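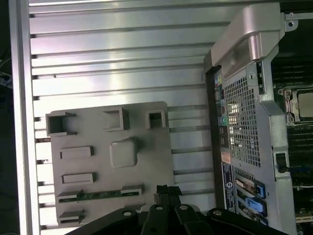 **Emlyn Ruddock**

Replying to Shayne on the whole list, as a few people wrote to me off list with the same questions.

> **Shayne Sheehan wrote:**
>
> Hi all,
>
> I picked up our share of the Cidosel coffee from Kalinowski and the paperwork doesn't match what I was expecting. The packing list gives 428 bags for the whole container. The warehouse receipt lists pallets, no bag count, and no note of which pallets were opened for sampling. Two of my bags had been cut and taped.
>
> Also, the moisture on my sample is higher than on the pre-shipment sheet. Is anyone else seeing this? I don't want to hold up payment if it's only me, but I'd like to know before I roast through it.
>
> Last thing. Are we still planning to use Kalinowski for the next one, or was the idea to move to the place in Canbridge? I can't find where that was decided.
>
> Shayne

On the count first. 428 is right. These are thirty-kilo bags, which caught some people out when they compared against last year. The driver's copy of the bill of lading has the same number, and Kalinowski signed it clean at the dock. The receipt you got is the one their system prints by default. They can print one by bag with the lot marks on it if you ask at the office before you load. I have asked them to redo the receipts for everybody who has already picked up, and they said they would email them out.

The cut bags are the ones used for the arrival sample. I asked for the sample to be pulled from several places in the container, front and back, top and bottom, and that means some bags get opened. They should have been marked, and the inner liner should have been resealed with a tie and not only tape. If yours has tape alone, check the liner. If it's open, roast that bag first and tell me the lot mark. I will try to get the sampled bags assigned to me next time so they don't end up scattered through everyone's orders.

On moisture, you are not the only one. I have heard back from most of the buyers and nearly all of you read higher than the pre-shipment sheet. Nobody has sent me a reading over 12 percent, and that is the limit in the contract. So we don't have a claim as it stands, and I don't think we should talk as if we do.

What I do think is that we are comparing numbers from different meters. I use a Lundholm, the older one with the cup. It gave me a density of 703 grams per liter on the arrival sample and a moisture reading a little above the exporter's. When I let the same coffee sit overnight in the room with the meter and ran it again, the reading came down. The warehouse was cold and my shop isn't. If you brought your bags in and tested them the same afternoon, please test again before you put much weight on the first result.

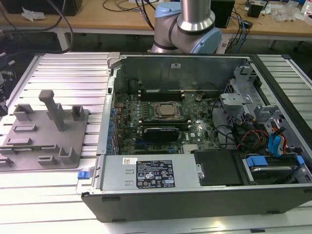

It would help if we all did it the same way. Take the sample from the middle of the bag, put it in a sealed jar, leave the jar next to the meter overnight, run it three times and send me all three readings. Don't average them. Tell me which meter and when it was last checked. If you don't own a meter, mail me a jar and I'll run it here.

As for roasting it, I have had no trouble. It takes heat well early on and it wants a slightly longer drying phase than the sheet would suggest. My production batches taste like the pre-shipment sample did: brown sugar, orange, some black tea as it cools. The one place I would be careful is with very light roasts, where I got a grassy batch by charging too low. That was my mistake and I wouldn't blame the coffee for it.

Payment. Please pay on the normal terms. The exporter has a co-op to pay on the other end and the growers don't see the second installment until ours clears. If the retests come back over the limit, the contract lets us file from the date of the arrival report, and paying the invoice doesn't waive that. I reread the clause before writing this. Shayne, if you would still prefer to hold back your part, write to me directly and we'll work out how to tell them.

On the warehouse, it wasn't decided. It came up at the end of a call in November and several people had dropped off by then, so there was never a note sent to the list. My view is below, and I'd like replies from anyone who took coffee from this container.

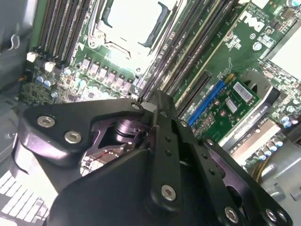
## Kalinowski or Canbridge

Kalinowski is cheaper per pallet and they know us. Pickup is easy if you have your own truck. The drawbacks are the ones Shayne ran into, meaning thin paperwork and a dock that isn't heated. They also close early in the afternoon, so anybody driving in from the north side has to leave in the morning and loses most of a production day.

The Canbridge place is climate controlled, and they issue a receipt by lot mark as a matter of course. They will pull samples to written instructions and photograph the bags they open. They charge for that. Their handling fee is higher going in and again going out, and for small buyers the going-out fee is what hurts. If you take one pallet at a time it isn't bad. If you take a few bags at a time you'll notice it.

They also hold to a pallet limit of 2000 pounds, including the pallet. With thirty-kilo bags that means fewer bags per pallet than we stack now, so more pallets for the same coffee, and storage is charged by the pallet. I have asked them for a quote on that basis and will forward it when it comes.

I lean toward staying with Kalinowski for one more container and writing down what we want from them: receipt by bag, sampled bags marked and set aside, liners tied. If they can't do that, move. I don't feel strongly and can be talked out of it.

## What I need from each of you

- Your retest readings, all three, with the meter
- Lot marks for any cut bags
- Warehouse preference, and how many bags you normally take per pickup
- Whether you want in on the next Cidosel container, even if you can't give a volume yet

The exporter would like a first estimate from us before they start milling. It isn't binding. Shayne, I have you down for the same as this time unless you tell me otherwise.

Emlyn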